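August 31, 2024

Back from Ketgate with a sore throat and no faith in anything Grímur says at half-time. We lost 2-0. It could have been five if their number nine had worn proper studs. I'm writing this at the kitchen table with the boots still in the hall, because if I leave it till tomorrow I'll have talked myself into thinking we were unlucky, and we weren't.

The club had been telling us all summer that this side was different. Fitter, braver on the ball, a new shape. I've followed Stovier long enough to have heard about a new shape every year, and it usually means the left-back stands ten yards further up the pitch and gets caught there. Today he got caught there in the first fifteen minutes, twice, and the second time they scored. A long diagonal, one touch to kill it, a low ball across and a tap-in at the far post. Our two centre-halves looked at each other as if a bus had gone past without stopping.

After that we passed it. My word, we passed it. Across the back, into midfield, back again, out to the right, back again. A man behind me kept saying "patience, patience" and I wanted to ask him what we were being patient for. Our first shot came just before the break and their keeper caught it one-handed while pulling his sock up. I may be exaggerating about the sock.

Essam Farouk started, which I'd argued for in March when everyone else wanted him sold, so I'll try to be fair. He was poor. He wants the ball to feet and we kept hitting it over his head, and by the hour he'd stopped running for it. I don't blame him much. I did notice he went straight down the tunnel when he came off and didn't shake the manager's hand, and I expect that'll be all over the forum by tonight with people claiming to know what was said.

The manager, then. Grímur Eyvindsson has a nice way of talking and I think it has bought him a good deal more time than the results have. In the local radio interview (I had it on in the car, against my better judgement) he said the performance was "closer than the score". Closer to what? He said the lads had covered more ground than Ketgate. I don't doubt it. You do cover a lot of ground when you're chasing people who have the ball. He said the data was encouraging. There's always data now. When I played, the only data was whether you were sick behind the stand in pre-season.

Gate given as 3,000. I'd like to see where they were hiding. The far side had gaps you could have parked in, and the end where our lot stood was loud for the first quarter of an hour and then mostly talking among itself. I've no idea whether they count season tickets that don't turn up. I suspect they do, everyone does, and then they tell the council how many people pass through the turnstiles when they want something built.

Which brings me to the stand. There was a leaflet on every seat about the new roof, sponsored by Hajji, who I gather do windows. It says work begins "following the current campaign". The last leaflet said the same about the last campaign. It rained for most of the second half and it came through in the usual place, onto the usual row, and the people in that row had brought their own bin bags, so somebody in the ground had done some planning.

The second goal was a penalty and I thought it was a penalty. I seem to be the only one who did. Our lad had hold of the shirt, he had hold of it for so long that the stitching must have been under review, and then he put both arms up in the air as if he'd been robbed. All the way back to the car park I heard about the referee. The referee didn't pick a back four with no pace in it. The referee didn't take a short corner with two minutes left and pass it back to the halfway line.

I'll put down what was good, so this isn't all moaning. The young keeper, Gestska they call him, though I can't find out if that's his surname or a nickname, made a proper save at 1-0, low to his left, strong wrist. He shouts too, which the last one never did. He kicked badly into the wind but so did theirs. And the lad who came on at right wing beat his man the first time he got it, then put the cross into the allotments, but he did beat him, and that's more than we'd seen up to then.

Pie: lukewarm, and up in price. Tea: all right. 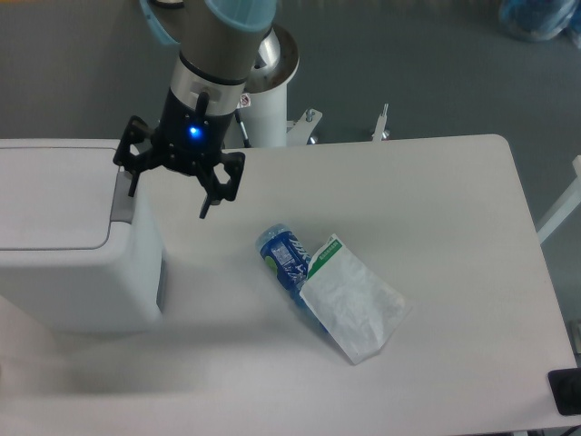 So the question is whether I go to the next one. I said I wouldn't, out loud, on the ring road, and was reminded that I'd said it last season at the same roundabout. It's a home game at least, so no petrol, and I've already paid for the seat. That's how they've got us, of course. You hand the money over in the summer when the grass is green and nobody has misplaced a pass yet, and then you spend the winter feeling you ought to get your use out of it.

The forum is saying give him until the tenth game. I don't see what will have changed by the tenth game apart from the number. He'll have the same two centre-halves and the same idea about the left-back. If the club had wanted to fix the middle of the defence it had all summer to do it, and it signed another winger and a man whose job is throw-ins. I looked for evidence of his work today. We had a long throw level with the box and it went straight to their captain, who seemed as surprised as I was.

I'd believe in a revival if I saw one sign of it, and by a sign I mean a tackle in midfield, or somebody shooting from the edge of the area instead of looking round for a better-dressed colleague. I won't take "the dressing room is 100 per cent together". Every dressing room is together until someone leaves it.

Anyway. Scarf is on the radiator, programme is in the box with the rest, unread apart from the manager's notes, in which he was looking forward to a tough but winnable afternoon. Must ring about the car tomorrow, the wipers are smearing again. And find out when the replay of the under-18s cup tie is, as I might go to that instead. They at least still run back when they lose it.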